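Caring for an Oiled Wood Table

An oiled table needs more attention than a varnished one, but the work is simple and you can do it in an afternoon. I do ours in March, before the windows start staying open, and again when the heat comes on.

Clear the top and wipe it with a cloth wrung out in warm water and a few drops of dish soap. Go with the grain. Wipe again with plain water, then dry it with a towel. Leave it overnight before you put any oil on.

If the surface feels rough, sand lightly with 220 grit wrapped around a cork block. Do not use a power sander on a veneered top. Vacuum the dust and go over the wood with a barely damp rag.

For the oil, use food-grade mineral oil or a hardwax oil made for tables. Mineral oil is cheap and I get mine at Meijer, in the pharmacy aisle. It never hardens, so it has to be renewed more often. Hardwax oil costs more and lasts longer. Pick one and stay with it.
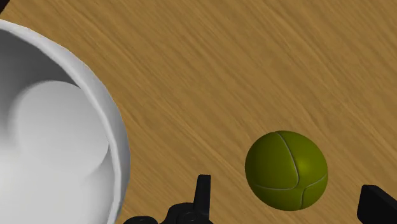 Put on a thin coat with a lint-free cloth and work it in along the grain. Wait 10 minutes with mineral oil, then wipe off everything that has not soaked in. With hardwax oil, follow the time on the can. Too much oil left on top turns sticky, and then you have to take it off with mineral spirits and start over.

White rings from hot dishes are usually moisture in the finish. Try a hair dryer on low for 5 minutes, keeping it moving. Dark rings have gone into the wood itself and need sanding.

Felt pads under bowls and vases prevent most scratches. Unglazed pottery is the worst for this. Check the foot of the bowl with your thumb, and if it feels like sandpaper, rub it down with wet 400 grit paper first.

Rags used with hardwax or linseed oil can catch fire on their own when wadded up. Spread them flat outdoors to dry, or soak them in water and seal them in a metal can. Do this the same day.

Brock Sandhu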